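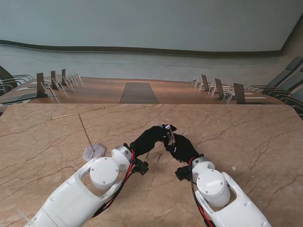 Sang-wook Heo wrote in to ask why we don't just record one perfect run and copy it 700 times. I get some version of this every month, so it can go first. A copy of one good run teaches the system exactly one thing: how to do the job when everything sits where it sat that day. Move the rod a thumb's width to the left and it's lost. What we need is lots of runs that all end up in the same place but get there by slightly different roads, wobbles included.

How many examples do you need before it learns anything?

For the thin-wire work in Derkura we had 1,255 recordings by the end of September. I started training at 700 (too early, I was impatient) and what came out could reach for things quite nicely and then didn't have a clue what to do next. Reaching is in every single recording. The fiddly bit with the fingertips is a few seconds of each, so you need far more of them than you'd guess.

Why wires and bits of cable? Couldn't you start with blocks?

We did start with blocks! Blocks are lovely. They stay the shape you left them. Anything thin and bendy has its own ideas, and the second you pinch one end the other end goes somewhere else, so the person driving has to keep correcting all the way through.

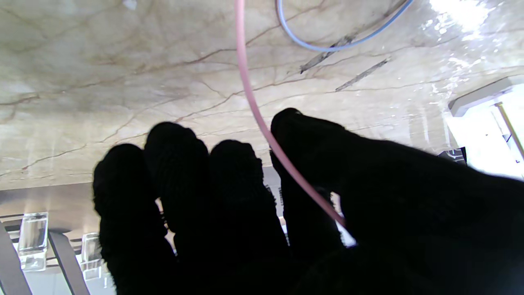
Those corrections are what I'm after, really. If a driver overshoots, stops, backs off and has another go, I keep the whole lot. Sung, our old sorting script, used to throw out anything with a pause in it, and it took me far too long to notice that it was binning the most useful recordings we had.

Do you keep the failed attempts?

Yes, but labelled. There are four labels: done, done with a fumble, given up, and stopped for safety. Only the first two go into training at the moment. The given-up ones sit in their own folder and I use them to check whether the system can tell when things are going badly (it's not great at that yet).

Please don't delete a run because you're embarrassed by it. I've seen mine. They're worse.

What counts as the start and end of an example?

Start recording with both hands back from the work and still. Stop when both hands are back and still again. Don't trim it yourself afterwards — Zorkard does the trimming, and if you've already cut the front off it gets the timings wrong and I have to go in by hand.

Should I tidy the table between runs?

Move things, but don't tidy them. Slide the rod along, turn it a bit, swap which side the loose bits are on. If something small has dropped under the hands and it's not in the way, leave it there. A system that has only ever seen a spotless table gets thrown by a crumb.
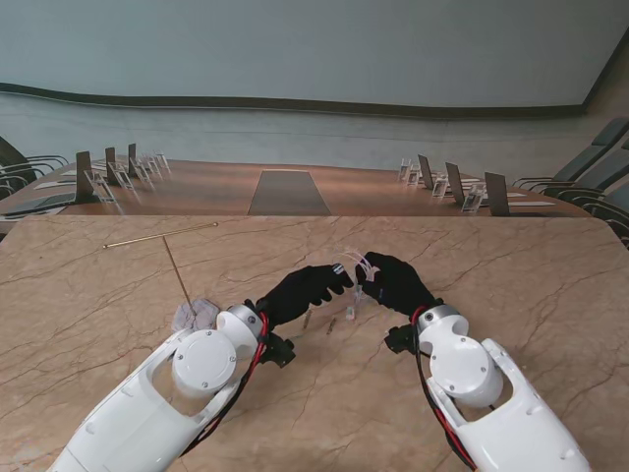 I'd stick to changing one or two things at a time though. One of our drivers changed the lot between every run for a whole afternoon, and the recordings were fine, but I couldn't work out which change had caused what when I compared them later.

How long can one person drive for?

Eight runs, then swap. After that the hands get lazy, and you can see it in the recordings: the grip closes early, the wrist stops turning as far as it should. Have a cup of tea and come back.

Does it matter which hand does what?

For now, yes. One hand holds steady and the other does the moving, and you decide which before you press record. Put your choice in the notes box. Swapping halfway through is allowed if the job really calls for it, just write that down too.
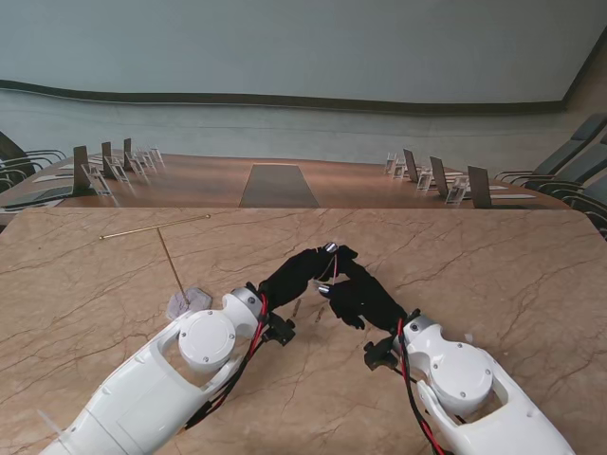 Both hands in over the marble, with the red wire looped between them.

Can I have the recordings?

Not the full set yet. A small sample goes up on Hivedo once I've finished checking the labels, which is slow going because I watch every one at normal speed. If you want it for teaching, drop me a line and say what age group, and I'll pick out some of the clearer ones for you.

My run vanished after I uploaded it. Where did it go?

Nine times out of ten it's waiting for a label. Open the upload page, look under "unsorted", give it one of the four and it'll turn up in the main list by the next morning.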